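Campo do Agbayani – vistoria antes do treino da equipa principal
22 de abril de 2020

1. Balizas: bem presas, redes sem buracos. Que gosto vê-las assim!
2. Relvado: 3 zonas moles junto à linha lateral – por favor, nada de remates aí até maio.
3. Bancada: 137 lugares vistos, 9 com parafusos soltos (a Milagros Evangelista já pediu as peças à Bereo).
4. Balneários: chuveiros a verificar.

Portas e azulejos
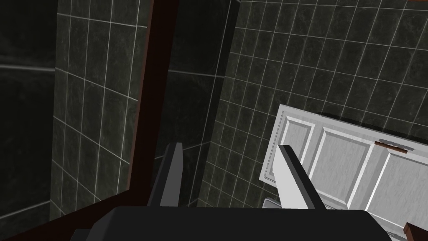
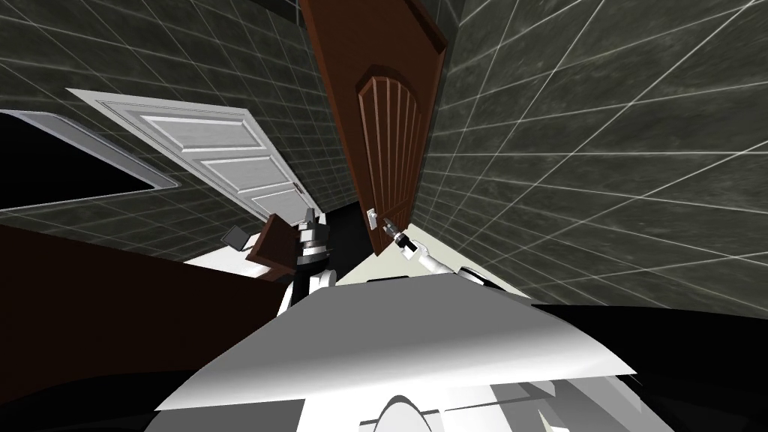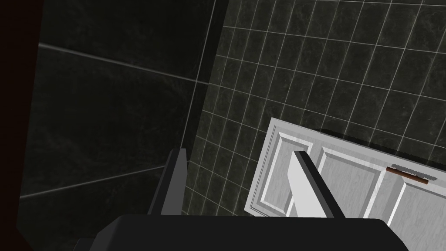
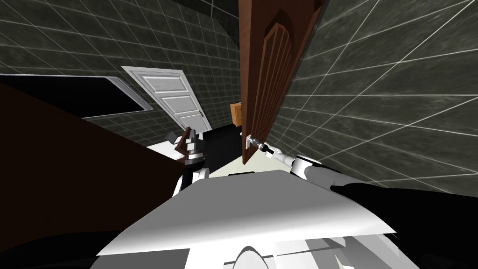
5. Bandeirolas de canto: falta uma, e fico muito grata a quem a encontrar.
6. Maca e estojo de primeiros socorros: completos.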